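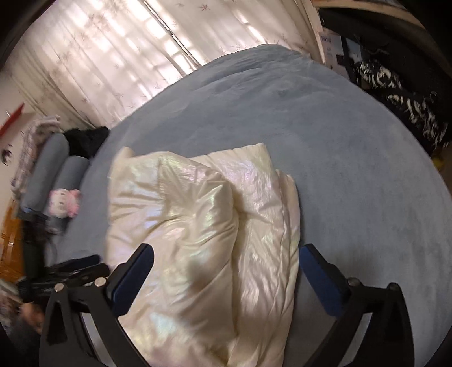
Sleeping Warm in a Cold Town: How People in Zadwood Keep Warm at Night
Student project report, 11 August 2021

Why I picked this

I grew up in Zadwood, where the heating in the older houses goes off at ten at night and comes back on when somebody gets up and turns it on. Every family has its own system for the hours in between. My grandmother's was three wool blankets and a hot brick in a towel. I wanted to find out what people use now, what they used when they were kids, and whether the old ways hold up against the new ones. I had no idea it would get so interesting!

What I did

I handed out a paper survey at the library, the bakery and both bus stops, and I left a stack in the waiting room at the clinic in Wostine, the next town over. In total 465 surveys went out and 307 came back filled in, far more than I was hoping for. A lot of people wrote in the margins, and one person stapled on two extra pages about flannel.

The second part was a small home test. For 13 nights in March I slept in the same unheated room and changed only what was on top of me. I wrote down the room temperature at bedtime and at six in the morning, plus a comfort score from one to five. The scores are my own opinion, so please read them that way.

What people told me

Layers won by a mile. Most people under thirty have one thick comforter and that's it, but nearly everybody over sixty still piles on thin blankets and peels them off during the night. Several said they could tell the time by how many were left on the bed.

The old habits were my favorite part to read. People warmed their pajamas on the stove rail, or hung a curtain around the bed, or put newspaper between the mattress and the springs. The newspaper came up again and again from both towns, always from people whose parents did it during the mill years. I tried it. It crackles all night, but my back was noticeably warmer.

There was also a lot of love for the Zorkero, a clay bed warmer that was made in Wostine until the pottery closed. You filled it with hot water, corked it and pushed it down by your feet. I borrowed one from a neighbor (the cork leaks a bit, so I used a dish towel) and it was still warm to the touch at four in the morning.
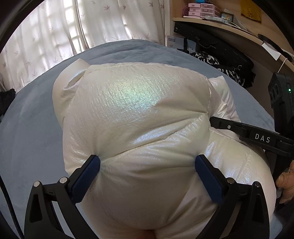

Does a heavier cover keep you warmer?
Weight by itself doesn't do much. What keeps you warm is the air trapped in and between the layers, so a light, puffy cover can beat a heavy flat one.

My test nights pointed the same way. The wool blanket alone got a two. Two thin cotton blankets with a fleece between them got a four, even though the whole pile felt lighter on my legs. The best night of all was the fleece pile plus the Zorkero, which got the only five, and I slept through my alarm.

A short side trip into history

I read up on older bedding too, and found a chapter on Roman beds in a library book. Mattresses were stuffed with straw, wool or feathers depending on what the household could pay for, which is pretty much how my survey answers about the mill years sounded.

What went wrong

The weather wouldn't sit still. Four of my nights were a lot milder than the rest, and two of those were fleece nights, so the fleece may have had an unfair head start. I also forgot to ask on the survey whether people share a bed, and going by the margin notes (many of them about cold feet) it matters a great deal. The Wostine answers mostly came from people sitting in a clinic, so that group leans older.

What I'd do next

I'd like to put a small thermometer under the covers and get numbers for what I've been scoring by feel. I'd also like to record the stories about the pottery while the people who worked there can still tell them. The blank survey is in the back of the folder with my temperature log.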